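Home » About Us

About Prevport Residential School

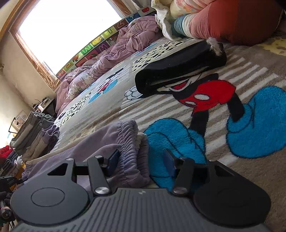
Prevport Residential School is an independent boarding school for students in the last four years of secondary education. We provide full-time instruction, supervised housing and college preparation to 300 students, most of whom live on campus from the end of August until the first week of June. The remainder attend as day students and take part in the same classes, meals and evening study periods.

Our History

The school was founded in a former shipping office on the Prevport waterfront, with 17 students and a single classroom. Its first families worked on the ferries and freight lines and needed a place where their children could live and study while they were away. The waterfront building was outgrown within a few years, and the school moved up the hill to its present site on Quintero Road, where a boarding house and a science building were added to the original farmhouse. The farmhouse is now the admissions office. The dining hall stands where the orchard used to be, and several of the old pear trees remain along the path to the playing fields.

Academic Program

All students follow a common course of study in English, mathematics, history, laboratory science and one foreign language. In the final two years, students choose electives in consultation with an adviser. Current electives include statistics, marine biology, economics, studio art and technical drawing. Classes meet in the morning and early afternoon, and the hours before dinner are set aside for athletics, music and clubs.

Written work is central to the program. Each student in the final year completes a long research paper, which is read by two members of the faculty and presented to the department in April. Past papers have dealt with harbor law, the design of public libraries, the history of canning on this coast and the mathematics of tide tables. Bound copies are kept in the school library and may be borrowed by current students.

Residential Life

Boarding students live in one of four houses: Ternus, Plaltus, Hill and North. Each house has resident faculty, a common room, a small kitchen and a laundry. House assignments are made in July and are normally kept for the whole of a student's time at the school. Requests to change houses are considered once a year, in January.

Evening study begins at 7:30 p.m. and is supervised. Younger students work in the common room or the library; older students in good standing may work in their rooms. Lights-out times vary by grade and are given in the Residential Handbook, together with the rules on visitors, weekend leave and the use of telephones.

The school provides bed frames, mattresses, desks and chairs. Families are asked to supply bedding, towels and clothing, all marked with the student's name. A full packing list is mailed with the enrollment papers.

Health and Student Support

The health center is open every day during term and has a nurse on call overnight. Counseling is available to all students and may be requested in person or through an adviser. Students who need extra time or other adjustments for tests should send current documents to the Office of Student Support before the start of the school year — later requests are accepted but may take longer to put in place.

Governance and Accountability

Prevport Residential School is a nonprofit institution governed by a board of trustees. The board meets four times a year, approves the annual budget and appoints the head of school. A yearly report, including audited accounts, is available on request from the business office.

Admissions and Visits

Applications are accepted from the beginning of October. Applicants submit school records, two letters of recommendation and a short essay, and are invited to an interview either on campus or by video. Financial aid is awarded on the basis of family need and must be applied for separately each year.

Campus tours leave from the admissions office at 10 a.m. and 2 p.m. on school days and include a classroom building, the library, the dining hall and one of the boarding houses. Families traveling a long distance may ask to have lunch with students. Parking is available in the lower lot off Quintero Road; the upper lot is reserved for faculty.

Admissions | Academics | Residential Handbook | Employment | Contact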